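15/11/2021

Up way too early again, with coffee number two already going cold next to the laptop. The Keskin reading is done, thank goodness! Fadime Bayram read two stories from the new collection and then got stuck signing books till they turned the lights down on us. I'd been so nervous about introducing her (I rewrote my little intro on the train, on the back of a receipt) and then I went and skipped the best line anyway. Oh well. She hugged me, so I'm calling it good.

Aslı wants the next episode of our books podcast to be all short stories, and I said yes before thinking about how much reading that means. Cengiz checked the download numbers for the Plirisley interview and we're at 1,677, which made me yell in the kitchen. The one before it got 472! I'd love to know who all these people are.

Took the long way on my walk and tried to come up with questions for Zyanya Ocampo. Got two decent ones and a lot of mud on my shoes.

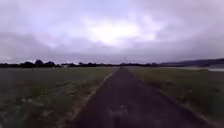
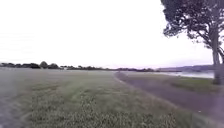

Later, after supper

Finished Zyanya's novel, all 397 pages of it, and I'm a wreck. The sister's letter! I need to ask her if she always knew it was coming or if it snuck up on her. Saadet says I can't ask that on air without spoiling it, and she's right, but I'm going to ask it once we stop recording.

Still have to write the 500 words for the Isevstead library newsletter. I have a title and a first sentence and I hate them both. Maybe I'll just write about Fadime and how she lost her place in the second story and made something up till she found it again, and I'm pretty sure I was the only one who noticed.

Bed now. The mic cable is still at Aslı's, must text her in the morning.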